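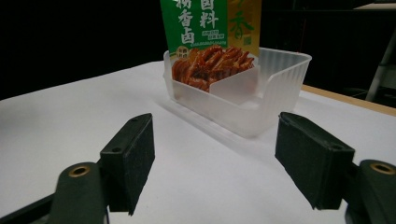

Drudow replied:
I'd leave the pencil annotations alone. On a scorecard of that age the pencil is part of the record, and any eraser will take the surface of the card with it. What you can deal with is the fold, and that needs humidity and weight, not rubbing.

Tako wrote:
Agreed on the pencil. Disagree on humidity. Programme stock from the 62 season was coated on one side only, so it curls towards the uncoated face as it takes up moisture. I flattened nine of them dry, between blotters under a sheet of glass, and left them until June. Eight came out flat. The ninth had been rolled for years and still lifts at one corner.

Drudow replied:
Which nine? The club changed printer partway through that season. The later issues are uncoated throughout and take humidity perfectly well. If yours were all early ones, your result says nothing about the card in question.

Tako wrote:
Six early, three late. The late ones flattened dry as well, so I see no case for introducing water at all. The red ink on the covers is not fast.

Zovberg wrote:
Original poster again. To answer the questions from the first page:

Card is the folded type, four sides, staple removed before I got it. Rust mark at the spine. Both line-ups filled in, with substitutions in the margin in a different hand. Two signatures inside, both in ballpoint. The auction listing called it "very good", which I would dispute.

I store at 62 per cent humidity in summer, which I know is too high.

Roy replied:
62 is well over. Sort the cupboard out before you touch the card, or the fold will come back. Silica gel in the box works if you change it, and most people don't.

On the signatures – ballpoint will offset on to whatever faces it. Put a sheet of unbuffered tissue in before you apply any weight. I have seen a mirror image of an autograph on the opposite page and it does not come out.

Drudow replied:
Polyester film, not tissue. Tissue has a texture and under glass it can print on to soft card.

Roy replied:
Only if you overload it. Film holds a static charge and lifts loose pencil. He has just said the margins are annotated.

Drudow replied:
Fair point on the static. Tissue over the pencil pages, then.

Zovberg wrote:
Thanks. Going with dry flattening and tissue. The rust mark stays as it is. Does anyone have a view on insurance? The collection is at 2,000 items and the policy wants anything over 70 pounds listed singly.

Tako wrote:
Mine has the same clause. Spreadsheet, one row per item, scan of front and back. Start with the signed ones. There is an older thread on policy wording in the storage section – most of it still applies.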